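How to Replace a Hard Drive in a Desktop Tower

Replacing a 3.5 inch hard drive is one of the easier jobs you can do inside a desktop computer. On most office towers the drive sits in a plastic tray, also called a caddy, that slides in and out of a metal cage. If you take your time, the swap itself is short. Copying your files takes much longer, so plan for that first.

These steps are written for used business towers, the kind we refurbish and sell at Gillcombe. Home-built computers often use screws in place of trays. There is a note on those near the end.

What you need

A Phillips screwdriver, size 2
The new drive
A small dish for screws
A flashlight
An external drive or other place to keep your backup
A USB stick with your operating system installer, if you are replacing the main drive

Before you start

Back up everything you want to keep. Open a few files from the backup to make sure they are readable. If the old drive is making clicking noises or dropping out, copy the most important folders first and leave the big video folders for last.

Check that the new drive is the right type. You want a SATA drive if the old one is SATA. The data connector on a SATA drive is thin and L-shaped, and the power connector next to it is a wider version of the same thing. Older towers may only accept certain tray sizes, so look at the old drive before you order. A 2.5 inch drive will not fit a 3.5 inch tray without an adapter.

If the drive is encrypted, find your recovery key and write it down on paper. Lesego Mokoena, who handles our returns desk, gets more calls over missing keys than over anything else on this page.

Step 1: Shut down and unplug

Shut the computer down from the menu. Do not use sleep. Turn off the switch on the back of the power supply if there is one, then pull the power cord. Unplug the monitor, keyboard, network cable and anything else attached. Hold the power button down for 8 seconds to drain what is left in the power supply.

Step 2: Open the case

Lay the tower on its side on a firm table, with the removable panel facing up. On most towers this is the left panel when you look at the front. Some panels have a latch, others have thumbscrews at the back edge. Slide the panel toward the rear and lift it off. Put it somewhere you will not step on it.

Touch a bare metal part of the case before you reach inside, and do it again every time you walk away and come back. A wrist strap is better if you own one.

Step 3: Find the drive and take off the cables

Look for the drive cage. There will be two cables going to each drive - a narrow data cable and a wider power cable. Take a picture with your phone before you move anything.

Pull each cable by the plug. Many data cables have a small metal clip that has to be pressed down first. If a plug feels stuck, look for the clip again before pulling harder. Move the loose cables to one side so the tray has a clear path.

Step 4: Take the tray out

Most trays have two tabs that you squeeze toward each other. Squeeze and pull straight out. On some models the whole cage swings up on a hinge before the tray will come free, so check the sticker inside the panel or the service manual for your model.

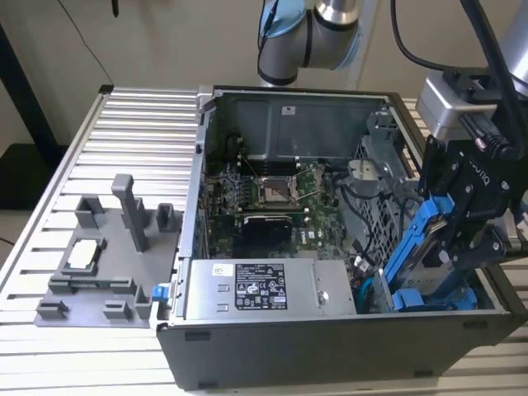

Trays are usually a different color from the case so that you can spot the parts meant to be handled. A bright blue one, with the silver drive sitting inside it, is easy to pick out next to a gray metal cage. Keep a steady grip on the tray while it is near the bays and keep it clear of the motherboard, especially if the processor has been removed and the socket pins are exposed. Bent pins are hard to fix, and a dropped drive can do it.

Step 5: Move the new drive into the tray

Flex the sides of the plastic tray outward a little and lift the old drive out. Notice which way the connectors face. Set the new drive in the same way and let the pins on the tray click into the screw holes on the drive. All of the pins should be seated.

No tray? Take out the screws holding the drive to the cage, support the drive with your other hand, and reuse the same screws. Long case screws can damage a drive.

Step 6: Put it back together

Slide the tray in until it clicks. Connect power and data. Check that no cable is touching a fan, then put the panel back on, stand the tower up and plug everything in.

Step 7: Check that the computer sees it

Turn the computer on and open the BIOS setup, usually with F2, F12 or Delete. The new drive should be listed. If it is missing, shut down, unplug, and reseat both cables. A second drive also has to be initialized and formatted in Disk Management before it shows up in Windows.

Label the old drive with the date and keep it in a drawer until you are sure that nothing is missing from the new one.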